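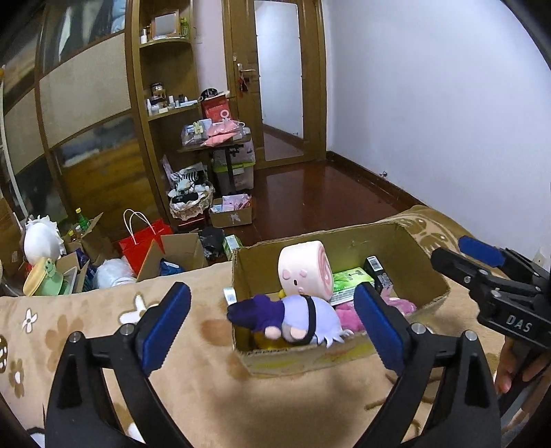
4.2 Picking an approach direction

Our planner, Tawhiri, starts from a simple question: which way should the fingers come in? For boxes full of household stuff, we score 400 candidate approach directions per fingertip pose and throw out anything where a finger would hit cardboard. That sounds easy until you look at how soft things behave. In Figure 5 a doll lies on its side with one end over the rim of the carton, so the doll and the wall share pixels right where we want a clean edge. My first version of the code treated the overhang as part of the box and refused to go near it. Pornthip Chaimongkol rewrote the segmentation step so that walls are fit as planes first, and whatever sticks out past a plane gets handed back to the object list. I was skeptical – fitting planes to worn cardboard felt like asking for trouble – but it cut our false rejections on the Gisstead split from 1439 to 400, and I stopped complaining.

Figure 5. Two moments from one packing session, both with two hand-held grippers in view. Top: fingers open in front of the carton. Bottom: a small package held between the fingertips.

4.3 Grasp state from fingertip views

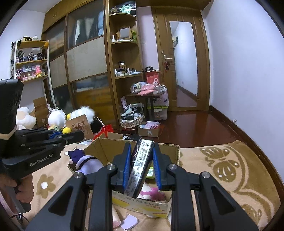
Once the fingers close, Tawhiri needs to know whether it has something and how that something is sitting. We label this with Bolden, a small classifier that looks only at the region between the two pads and puts out a held/not held score plus a tilt angle. Tilt matters more than I expected! The narrow package in the bottom half of Figure 5 leans to the right at the top, and if the planner assumes it's upright, the predicted clearance over the carton wall comes out wrong. Dark glossy wrapping like this also gives our depth estimate fits, so Bolden leans on the outline and on printed areas such as the white side strip. We trained it on 3583 closed-finger views and kept the Junel split for testing.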